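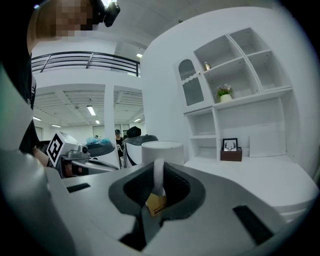 Kitchen & Desk / Keeping Things Warm / Mug Warmers

Lornex 26 Mug Warmer

The Lornex 26 is a flat, heated plate that keeps a cup of coffee at drinking temperature while you're on the phone with your insurance company. It has one button. Press it and the plate heats up. Press it again and it stops. We've been asked whether there is an app, and there isn't, although a man did come to the office once with a slide show.

It draws 26 watts, hence the name. Efraín Agudelo, who designed it, wanted to call it the Ember of Contentment, and he was outvoted in a meeting he still brings up.

What it does

It holds a drink at 128 degrees Fahrenheit. We spent a whole December arguing over that number. Maritza Correa, who runs our test bench, likes her coffee at a temperature the rest of us would use to strip paint. Teófilo Zapata will drink it cold and claim not to have noticed. We sat in the middle with a thermometer and a large bag of dark roast until everybody was equally annoyed, and then we wrote the number down.

Please understand that this is a warmer. It won't boil water, cook soup or rescue a latte that has been out since breakfast. Put a hot drink on it and the drink stays hot. Put a cold drink on it and you'll have a slightly less cold drink by the time you've lost interest. We put this on the box in large type and still get the letters.

After two hours it switches itself off. There's a soft click, which some customers find reassuring and one customer described as "judgmental." If you want another two hours, press the button again. You can't override the timer, so please stop sending us diagrams of how you did.

What will sit on it

Most ordinary mugs with a flat bottom. The trouble is that a lot of mugs only look flat. Turn yours over and you'll probably find a raised ring around the edge and a shallow hollow in the middle, where the maker's name goes. The hollow traps air, and air is a lousy way to move heat from one thing to another. The deeper the hollow, the longer the wait.

A quick way to check is to set the mug on a flat surface and lay a ruler across the base. If you can see a lot of daylight under the ruler, expect your drink to run a few degrees cooler than promised. Thin walls lose heat faster than thick ones, and a wide mouth loses it fastest of all. A saucer on top helps more than anything we could build into the plate, and we say so knowing that you already own a saucer.
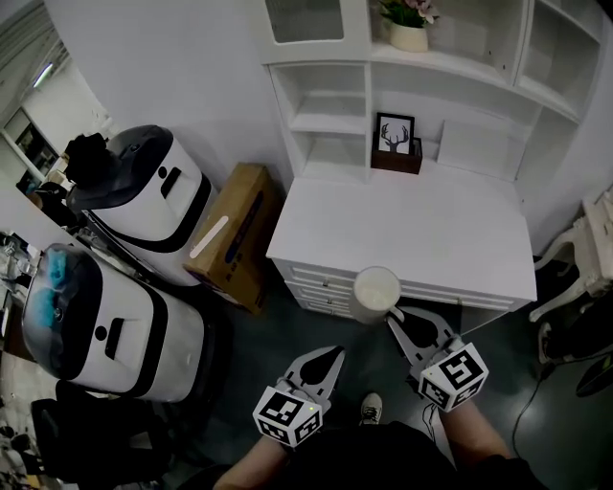 Small cups do fine as long as the base touches the plate all the way around. Espresso cups are a waste of electricity, in our view. If your espresso is around long enough to need a warmer, something else has gone wrong with your morning.

Travel mugs with insulated walls won't work at all. They were made to keep heat from getting through, and they're very good at it, in both directions. Paper cups are out. Foam cups are extremely out. Glass is okay if it's meant for hot drinks, and we'd leave your grandmother's crystal where it is.

Where to put it

Somewhere level, dry and out of elbow range. The feet are silicone and grip well on painted wood, laminate and most stone. They don't grip on paperwork, and neither does anything else.

Keep the plate away from the front edge of the desk. Run the cord behind something heavy. It leaves the housing at the back left corner, a decision made by a right-handed person, and left-handers have written to us about it with more restraint than we deserved. The next version will have the cord in the center. Efraín is calling this an innovation.

Don't stack anything on the plate when it's off, either. It takes a while to cool down, and a small amber light stays on until it's safe to touch. Yolanda Cabrera in customer service would like it known that the light does not mean "broken." She would like it known widely. 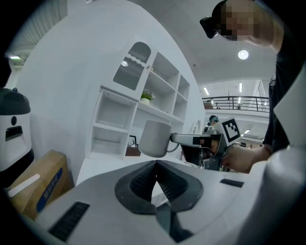

Cleaning

Unplug it. Let the amber light go out. Wipe the plate with a damp cloth and a drop of dish soap, then wipe it again without the soap.

For burnt-on milk, mix baking soda with a little water, spread the paste on the spot and go do something else for a while. It wipes off with a soft sponge. Steel wool will remove the milk, the finish and your warranty in that order.

The plate is not dishwasher safe. Nothing with a plug on it is dishwasher safe – we can't believe we paid to have that printed, but there was an incident.

Details, for those who read this far

Power: 26 watts
Holding temperature: 128°F, measured in the middle of a covered ceramic mug
Automatic shutoff: 2 hours
Controls: one button
Colors: oat, slate, and a green that looked much better on the sample card
In the box: the warmer, the cord, a folded sheet of instructions in very small type

Things people have told us

"Bought it for my husband, who leaves half a cup in every room of the house. He now leaves half a warm cup in one room. Progress." – Beathag Chisholm

"Does what it says. The button is nice. I had hoped for more to say about it."

"My cat has adopted the box and my tea is hot. Four stars, as the cat was expecting the plate."

Spare parts and returns

Cords and feet can be ordered separately. The feet come in sets of four, even if you've only lost one, and the others will go missing soon enough. Older Bisard cords look identical and fit the socket perfectly, and you should not use them. They're rated for a different product. We've asked for the plug shape to be changed and are told it's being looked into.

Returns are accepted on unused warmers in the original box and on faulty ones in any box you like. Please take the mug off before shipping. Teófilo has a shelf of other people's mugs above his desk, all washed, none claimed. If yours has a sailboat on it and says World's Okayest Uncle, get in touch with Yolanda and she'll mail it back.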